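Gudier 60 Bench Covering Paper, on the roll

The Gudier 60 is a heavy brown paper for covering benches, packing tables and layout tables. It is supplied in single rolls or by the pallet and is cut to length by the user. The paper is uncoated on both faces and carries no print.

## Specification

| Property | Value |
|---|---|
| Roll width | 600 mm |
| Roll length | 70 m |
| Core | Plain card, open both ends |
| Finish | Uncoated, both faces |
| Colour | Natural brown |
| Pack quantity | 6 rolls |

Rolls are wrapped singly. The wrapper should stay on until the roll is needed. Paper that has been stored in a cold room should be brought into the workroom the evening before it is laid, otherwise it may cockle once it has been fixed down.

## Laying

1. Clear the bench and wipe it down. Grit left under the sheet will show as raised points and will wear through.
2. Set the roll at one end with the loose edge coming off the underside. The curl then faces the bench.
3. Pull the sheet to the far end, leave a hand's width over, and cut.
4. Fix the far end first, then the near end, then the long sides.
5. On benches wider than one roll, overlap the second sheet on the first. Tape the full length of the lap.

Low-tack masking tape is suitable for edges, laps and marking out. Parcel tape holds well but tears the face when lifted. Spray adhesive is not recommended on varnished tops.

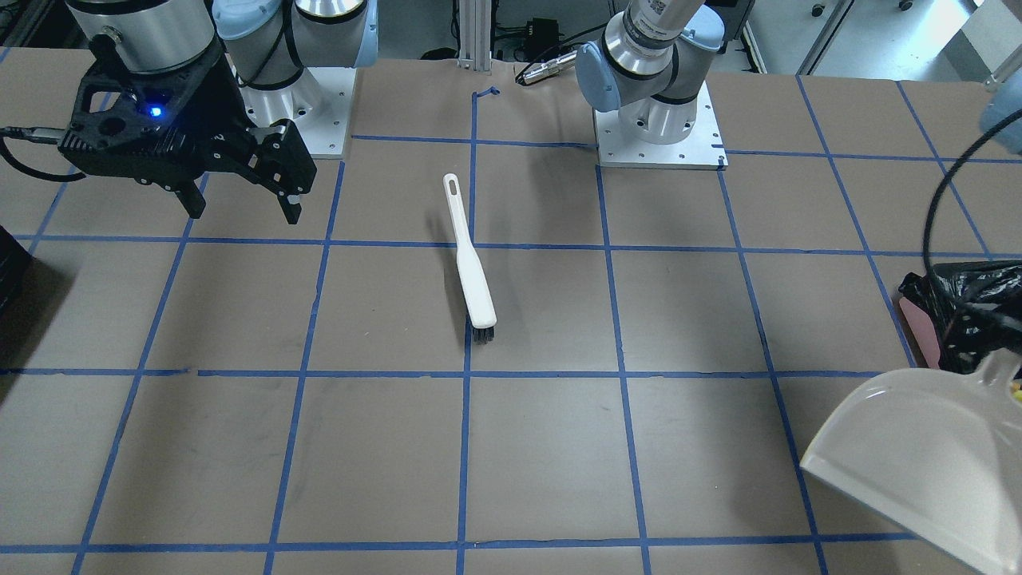 Blue tape marked out in a grid of roughly square cells.
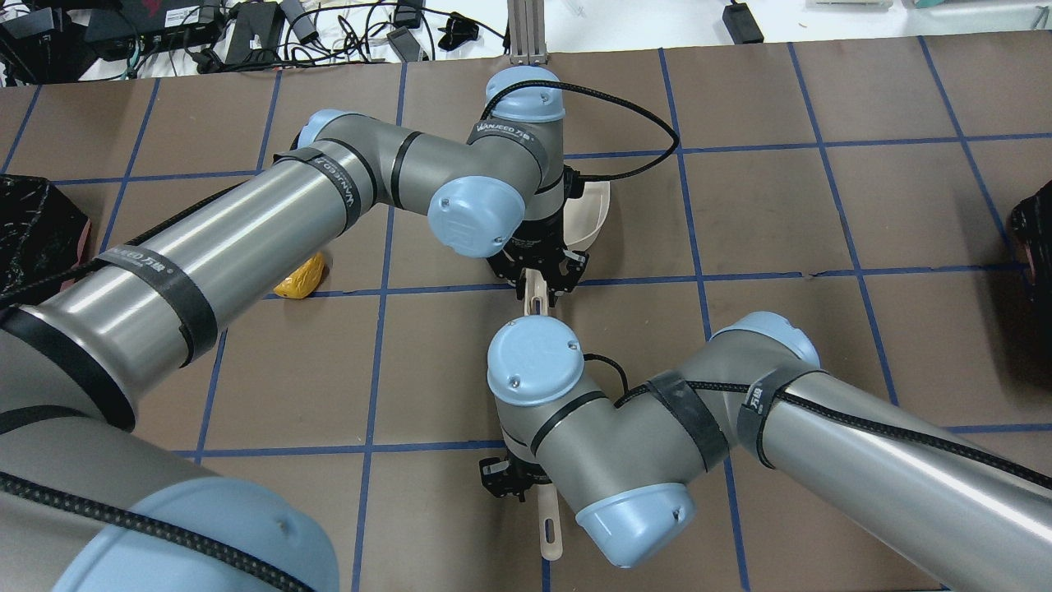
**Can both faces of the paper be used?**

The two faces are the same, so a sheet can be turned over once the first side is worn or marked. Lift the tape slowly, pulling it back flat along itself, and trim off any torn edge before relaying. A sheet that has taken up oil should be replaced.

## Marking out

The surface accepts pencil, wax crayon and felt pen. Felt pen will pass through to the bench if the nib is held still. For layouts that change often, tape lines are quicker to move than drawn ones. Strike the two longest lines first and measure all others from them.

## Limits of use

- Not for direct contact with food.
- Not a cutting surface. Knives will pass through to the bench.
- Not resistant to standing water or solvents.
- Keep clear of heat guns and soldering stands.

## Dispensers

The roll fits the Hastham wall bar and the Hastham under-bench bar. It does not fit the older Negash cutter, which takes a narrower roll. Replacement blades for either Hastham bar are listed under spares.

## Ordering

Part rolls are not sold. Trade accounts and pallet orders are handled by Odette Besson at the Plalusex counter. Returns are accepted if the wrapper is unbroken.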